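3.2 Households and sorting

Diaries went to 147 homes in Breddale and Undden. Most came back. Kitchen waste was weighed at the door each week, by Paredes in Breddale and Zabala in Undden, same scales both places. Glass left out (see 2.4). Homes with a garden put out less peel, as expected.
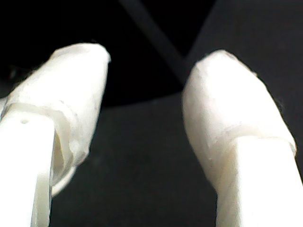 Figure 3. Close view, white parts.

Undden was harder. Two streets had thier bins swapped in October, so those weeks are dropped. In the rest, food scraps made up to 55 per cent of the bag by weight, more than Goicoechea found in Clonside. Smaller flats, fewer caddies. We did not ask about pets, and should of done. Bread was the most common item in both towns.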